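Storngate Perception and Planning Software: Project Gallery

The Storngate project develops control, perception and planning software for small manipulators working in furnished rooms. Its purpose is to allow a single software stack to run in spaces that have been arranged for people, where surfaces are soft, patterns are busy and furniture is rarely square to the robot. This gallery accompanies the project's software notes. It is intended for partner groups, prospective users of the Rullex planner, and members of the public who wish to follow the progress of the work.

The stack is made up of separate programs that exchange messages through a common log. Lykkegaard, the perception module, receives the wrist camera stream and produces a labeled estimate of surfaces, edges and free-standing items. Rullex plans the motion of the arm. Vendport is the tooling layer, through which operators record runs, replay them and compare one software build with another. Each module may be updated on its own schedule, provided that the message definitions remain unchanged.

The current collection of bedroom runs was opened in November. It contains 81 recorded approaches to the long side of a bed, each stored with its camera stream, joint positions, planner output and operator comments. Runs are retained whether or not the planned motion was completed. Incomplete runs are marked as such in the Vendport index and may be searched separately. 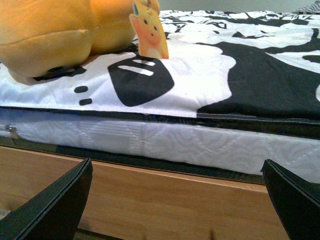

Storngate Software Laboratory, Dec 10, 2020

Wrist view at the side of a bed, with both gripper fingers open in front of the wooden frame. An orange-yellow plush toy with an animal-face tag rests on the quilted cover.

Notes on the view

Surface boundaries. The bed presents several long edges running across the view: the dark piping of the cover, a second dark trim line at the foot of the white mattress panel, and the upper rim of the wooden frame. Lykkegaard fits each boundary separately and reports a confidence value for each. Earlier builds merged neighboring boundaries into a single line when they were close to parallel, and the planner then received one edge height for the whole bed. The present build keeps them apart and passes the full set to Rullex.

Printed patterns. Large black shapes on a white ground are difficult for any method that relies on brightness alone. A printed shape may be taken for an opening, a shadow or a separate item. The module now requires agreement between appearance and estimated depth before an item is added to the scene model. Regions in which the two disagree are labeled "undecided" and are treated by the planner as occupied.

Soft items. The plush toy and its upright tag are handled as one item with two parts. Thin parts of this kind are given a wider clearance than the body to which they are attached, as their position may shift on light contact. The clearance is set in the configuration file and can be changed by the operator between runs. Changes made during a run are refused.

Gripper masking. The fingers enter the view from the lower left and lower right corners. Their outlines are computed from the joint positions and removed from the camera stream before surfaces are fitted. Where the finger outline passes in front of the wooden frame, the hidden length of the frame is filled in from the visible parts on either side. The filled section is stored with its own label, so that reviewers can distinguish measured edges from inferred ones.

Planning and control

Rullex considers up to 300 candidate paths for each approach. Candidates that bring a finger within the clearance of a labeled surface are rejected first, and the remainder are ranked by path length and by the amount of wrist rotation required. The selected path is sent to the controller in short segments. The controller will not accept a segment if the most recent perception message is out of date, and the arm then holds its position until a current message is received.

Clearance at furniture edges has been the principal subject of review during this period. The planner formerly measured clearance from the fingertip only. It now measures along the full length of each finger, which has increased planning time but has removed a class of paths that reviewers considered unsuitable for use beside bed frames and low tables.

Replay and comparison

Vendport replays any stored run against a chosen software build without moving the arm. The regression set at present holds 1000 short clips, of which 103 were selected for their patterned textiles. A build is released to partner groups only after the full set has been replayed and the differences have been read by a reviewer. Differences are presented side by side, with the older result on the left.

"The replay record is the basis of every release decision we make," said Vimala Menon, who leads the perception work. "A change in the edge fitting must be visible to the planning staff before it reaches an arm."

Partner groups are asked to submit clips in the standard Vendport format, with the build number and configuration file attached. Clips submitted without a configuration file can be viewed but cannot be added to the regression set. Requests for access to the bedroom collection should be addressed to the project office and should state the intended use and the software build with which the material will be replayed.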